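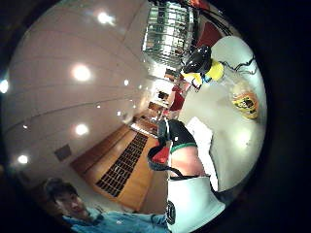 I have been wanting to write up the Hviid round table since February, when ours had been in use long enough for me to have opinions, and now I have a lot of them. Short version for anyone who's in a hurry: I love it, I'd buy it again, and there are a couple of things you should know first.

I'll start with how we got to it. We needed a table for a room that gets used for everything. People eat at it, spread papers on it, wipe it, spill on it, and then somebody else sits down. For years we had a rectangular Jokard that was perfectly decent and always in the way. You could never get past the corners without turning sideways, and whoever sat at the short end felt like they were chairing a meeting. Sabine Kasten had been asking for something round for ages. I kept saying round tables waste space. I was wrong about that, and she has been very nice about it.

The price was $491 for the gray one, with another $80 for delivery to our door. That second number stung a little. It did come well packed, though, with thick cardboard between the parts and the screws in a labeled bag, and I'd rather pay for that than send back a chipped top.

Putting it together took 2 of us less than an evening. The instructions are mostly drawings and they're good drawings, apart from step 3, where the bracket is shown from underneath with no hint that you're now looking at it from underneath. We put it on backward, stared at it, took it off and put it on the right way. If you're doing this yourself, lay the top face down on a blanket and check which way the bracket opens before you tighten anything. Also use your own screwdriver – the little key in the bag will work, but your wrist will complain.

Now the shape, because that's what I really want to talk about! A round table changes how people sit. There isn't a good side and a bad side, so people drop down wherever there's a gap and pull in a chair. If you want to set something in front of you and still have things spread out to the side, you just shuffle around a bit until it suits you. Edgars Vaher, who was firmly on my side in the great rectangle debate, now goes straight for it and has stopped mentioning the Jokard altogether. It's also so much easier to walk around in a room with other furniture to steer past, and I have not bruised a hip on it once.

The color is the other thing I'd happily go on about. I was nervous about gray. I thought it might look like an office, and I had almost talked myself into the white version because of our pale walls. I'm so glad I didn't. Against all that white overhead and the honey-brown wood in the room, the gray gives your eyes somewhere to land, and it's kind to whatever you put on top. White paper stands out on it beautifully. Dark things stand out too, so you don't lose a pen cap or a short cable the way I always did on our old brown top.

And it takes light well. We have a lot of recessed lights in that ceiling plus one tall window, and on a glossy table you'd be squinting all day. I find this one comfortable to read at, morning or evening, wherever I'm sitting.

So, cleaning. This is where I have my one proper complaint, and since most of the questions I've been sent are about it, I'll go into some detail.
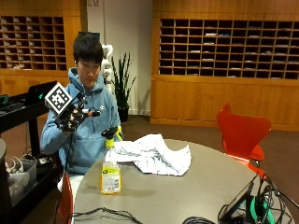 The gray does show smudges. They're faint, and you have to be the kind of person who looks for them (I am), but they're there. Fingerprints and dried drips are the usual ones, and you see them best when the light comes in low from one side. A spray cleaner left standing in the same spot can also leave a darker patch under it if there's any liquid on the outside of the bottle. Ours has always wiped away without a trace, but I'd get into the habit of wiping the bottom of a bottle before you put it down.

I tried three ways of cleaning it, and these are my notes.

Plain water and a soft cloth handles nearly everything. Wring the cloth out well. I do this once a day and it takes less time than finding the cloth.

Drinow spray is my favorite for anything greasy. Two pumps are enough for the whole top, and more than that just means more wiping. Give it a few seconds before you go in with the cloth.

Gultine wipes were the one disappointment. They clean well, but they left streaks on this particular surface that I had to go over again with water, so they've moved to the kitchen, where they're doing fine.

Paper works in a pinch, but pick something absorbent. Armindo Loureiro once grabbed whatever sheet was nearest and mostly pushed the puddle from his side to mine. Keep a cloth close by and you'll be happier.

As for wear, I've checked the top carefully under a lamp and haven't found a scratch yet, and it's not as if we baby it. Things get dragged across it. There's no lip on our model, so a rolling pencil will leave the table if you let it. Man-sik Seok asked if it wobbles when you lean on one side. It doesn't, or not once you've gone around and tightened everything a second time after a week or so. Do that, it makes a real difference.

A few small grumbles to finish. The box is awkward to get up stairs, so have a second person ready. There's no place to route a cord, and if you work with anything plugged in, you'll end up with cables looped on the top. I'd have paid extra for one neat hole. And the maker's website only shows the gray from far away, so ask for a sample if you're matching it to something.

Frauke Pfeiffer wants to know if the smaller version is just as steady. I haven't tried it, but if anyone reading has one, please leave a comment and I'll pass it along to her.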